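The Gray Book

My aunt left me the shop's account book and nothing else, which suited me. I had no use for the shop.

It had been a hardware store called Eleck until the year the highway moved. After that she sold seed, then lamps, then whatever people brought in. The book covered all of it. It had a charcoal cover, scuffed from being slid across the counter, and the top edge had started to fray. She never replaced it. When the pages ran low she wrote smaller.

I took it to the back room on a Sunday in October and made space on the white table. There was a printed leaflet lying there, all columns and small type, and I left it where it was. The other table, the yellow-green one, I had pushed up against it so I would have somewhere to put my elbows. 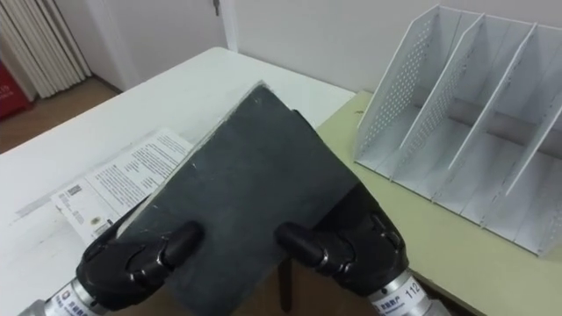
The first page was a list of debts. A farmer owed for hinges. The church owed for paint. Somebody entered only as "the brother" owed 16 dollars, and that line was carried forward to the next page, and to the one after that. She had never crossed it out. On one page she had gone over the figure again in darker ink.

My father was her only brother. He told me once that he had paid back every cent he ever borrowed in Ivadora, and he said it in the voice he used for things he wanted finished.

I read until the light went. The last entry was for the month she closed. She had added up what the shop was owed, and it came to 1,054 dollars. Under that she had written, "Less the brother," and a new total, 1,038.

I checked the subtraction. Then I went out to the car and got my wallet. I had 11 dollars in it. I put the bills inside the back cover and drove home, and the next morning I stopped at the bank for the other five.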